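Student Robotics Should Make Room for Slow Work

By Capucine Deschamps
11 Feb 2020

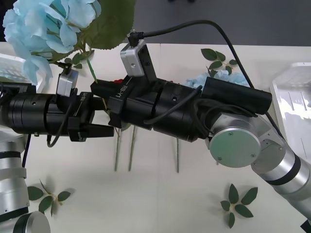
Two arms at work on artificial flower stems, with blue hydrangea beside them.

Student robotics is still judged largely by speed. The Schnyder competition, which our students enter each October, awards most of its points for completed cycles, and schools plan their courses accordingly. I believe this is a mistake.

Flower arranging has been the main project of our senior class this year. A thin stem bends and turns, and two grippers must share a very small space without meeting. Students who had written quick, confident programs for blocks found that they had to begin again. The class log now holds 248 attempts, and the notes on failed ones are the best writing these students have done for us.

My colleague Úna Flanagan objects that judges need a number and that patience does not supply one. Her concern is fair. Yet a written record can be graded — history teachers do so every week — and the organizers could reserve a share of the score for it. I would ask them to begin with the next season's rules.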